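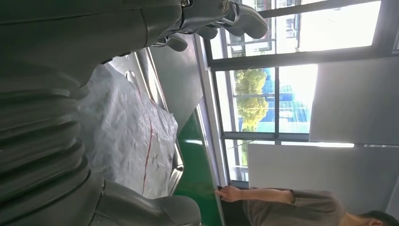

About Falamau

Falamau gathers examples for learning systems that control two-armed robots. We started on 9/1/18 with one work table and now have a team of 5, based at Dolside.

Most of our work is packing and weighing. A person guides the arms through a job, such as placing a bag on the scale, and every joint movement is stored along with the camera views. 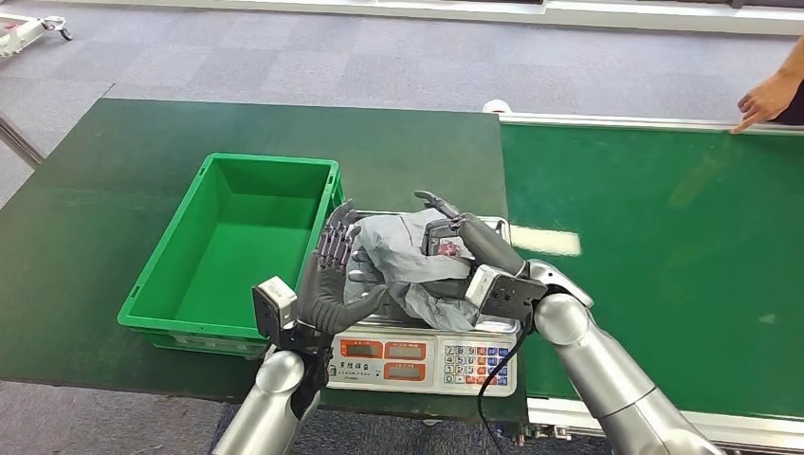 Each job is repeated until we have 78 good runs. Poor runs are kept too, but marked as such. The Carnari set, finished in July, holds 753 runs across four jobs. Lubis, our checking tool, is used on all of them before they are sent out.

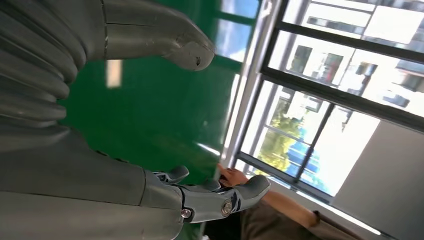 Robot hand and human hand at the window side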